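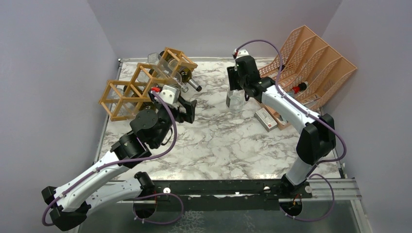

Photo: Vedach

From: Musa Nnaji
To: stagehouse-list
Date: 7/28/21
Subject: Re: Orchestra pit lift at the Tarnetti - screw or chain?

Wolfram, what a great project to walk into! I've been hoping somebody would bring up pit lifts again. Answers in among your questions.

Wolfram Strobel wrote:
> We're renovating the Tarnetti, 1000 seats, proscenium house,
> with a pit that holds 44 players if they like each other.
> The owner wants a lift with three stops: pit floor, house
> floor and stage level. The old wagon and platform system
> takes a crew most of a day.

A day is what we were losing at the Hitier too, and it wore everybody out. With the lift we go from pit to stage level before the coffee is ready (all right, plus the time to set the railings and check the edges, and please do put that time in the schedule).

> Our first scheme had spiral lift columns. The contractor is
> pushing for screw jacks to save money, but that means
> drilling casings below the pit floor. Anyone been through
> this?

Yes, and I'd go back to your first scheme in a heartbeat. We had screw jacks priced at the Hitier, and then the soil report came in with water well above where the bottom of the casings would have been. The savings were gone in one meeting. Get your borings done before you let anyone talk you into a number! Ours were done in February and I wish we'd had them a season earlier.

The other thing I love about the columns is how quiet they are. Our music director had it moved during a slow passage at a rehearsal, just to see, and kept right on conducting.

> How much pit area did you end up with, and did you keep
> the overhang?

We kept a short overhang, and I'd make it shorter if I could do it over. The brass sit under there and they hear themselves and not much else. If you're stuck with yours, ask your acoustician about absorption on the back wall - on panels you can take off, so the room can be changed for a small group.

For seats, we put two wagons on the lift at house floor level and got back 132 seats. Measure the wagon storage room door. Then measure it again with the door hardware on. Ours cleared on the drawings.

> Budget for the controls is still open.

Spend it there! Eichhorn did our panel, with a hold-to-run key station at stage left and a second one in the pit with a clear view of the edge. I can send you the sheet, it's drawing 1695 in our closeout set, along with the shear edge details.

If you're ever out our way, come see it run. I'll take any excuse to push that button.

Musa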